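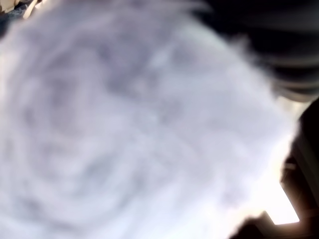

Technology / Automation / On the Bench

Keeping a Gripper Clean Enough to Work

Reading time: 5 min
16 shares | 2 comments

The first job of the morning at Gakow is done with a torch and a soft paintbrush. The arm is parked with its wrist turned up, the air is shut off at the wall, and whoever is on early goes over the fingers, the hinge behind them and the ring around the wrist camera. What comes off is mostly lint. On a bad day there is enough of it to roll into a ball.

Gakow tests handling routines for companies that pack soft goods, and most of what goes through its room at Lornitz is hard for a machine to hold. Plush is among the worst. It has no firm edge, it squashes to a different shape each time, and it sheds. A carton can be picked up by a gripper that is slightly out of line. With long pile the same gripper will close on a few strands and come away with nothing but fuzz.

So a good part of the work is upkeep, and the upkeep has its own binder. It sits on the shelf beside the controller and has been rewritten twice, once when the Lateck gripper was fitted and again in March, after a run of dropped picks that took most of a fortnight to sort out.

The drops were blamed on software at first. The arm would reach, close, report a good grip and lift, and the toy would slide out on the way up. The grip force was raised, which helped for a day. Then it was raised again, and the seams on the softer toys began to show it. In the end one of the technicians took the gripper off, put it on the bench and moved the fingers by hand. One side travelled freely. The other dragged for the last few millimetres. Fibre had worked into the slide behind the finger and packed down like felt, and the motor was reading the drag as contact with the object.

The repair was a pair of tweezers, a vacuum with a narrow nozzle and a new wiper seal. The force went back to its old setting that afternoon.

The binder now calls for a full strip-down every 488 picks on long-pile stock. The number looks fussier than it is. It was where the count stood when the trouble first showed up in the logs, and it has been kept because it errs on the safe side. Short-pile and woven goods are allowed to go a good deal longer.

A strip-down takes almost two hours if nothing is worn. The fingers come off first and are laid out left and right on a marked tray, as they wear differently and should go back on the side they came from. The pads are wiped with a damp cloth and left to dry in air. Solvent is banned near them after an earlier set went tacky and began picking up more lint than before. The slides are vacuumed, then brushed, then vacuumed again. A thin film of dry lubricant goes on. Grease was given up long ago, for reasons that anyone who has dropped a buttered knife on a carpet will understand.

Then the camera. It rides at the wrist, close behind the fingers, and when the gripper goes in for a large, fluffy object there is very little else for it to look at. A hair on the lens cover is enough to upset the software. The cover is blown clean with a hand bulb and checked against a printed card taped to the table. If the card's corners read square and the fine lines stay separate, the cover passes.

The part most people get wrong is the cable. The camera lead and the gripper lead run together down the forearm and need slack at the wrist, but a loop that is too generous will catch on things when the arm rolls. Gakow's leads are tied at fixed marks on the sleeve. Each tie is cut and replaced at the strip-down, never slid along, and the arm is then run slowly through its widest turn with a hand on the stop button.

Last comes the check with a real object. The card and the slow roll will find most faults, but a drag in the slide only shows when the fingers have something soft between them. A plush from the reject pile is put on the table. The arm picks it up, holds it, turns it and sets it down, and the motor current is plotted against the trace from the last good strip-down. If the two lines sit on top of each other, the cell goes back to work.
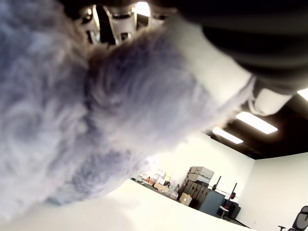

Lụa Tiêu would do that check more often, and with a worse toy. The reject pile has been handled so many times that its fur has gone flat, Tiêu says, "and a flat toy will tell you the gripper is fine when it isn't." Tiêu's preference is a new one out of the bag each time, with all its loose fibre still on it, even if that means buying stock only to wear it out.

The argument has not been settled. A fresh toy every time makes the current traces harder to compare, and comparing traces is how the last fault was finally pinned down. For now the binder asks for the old toy at each strip-down and a new one at every second. The new ones are bagged afterwards and marked, so they don't drift back into the test stock.

Spare parts are the other sore point. The wiper seals come through Nugroho and arrive in lots, and a seal from one lot can be a touch stiffer than a seal from the next. A stiff seal looks just like a dirty slide on the plot. Gakow has taken to writing the lot code on the inside of the gripper cover in pencil, beside the initials of whoever fitted it.

There is talk of a fabric cuff over the slides to keep the lint out. A first version was sewn up and tried, and it did keep the lint out. It also rubbed on the finger mounts and shed a little fibre of its own, and it is back on the bench waiting for a different cloth.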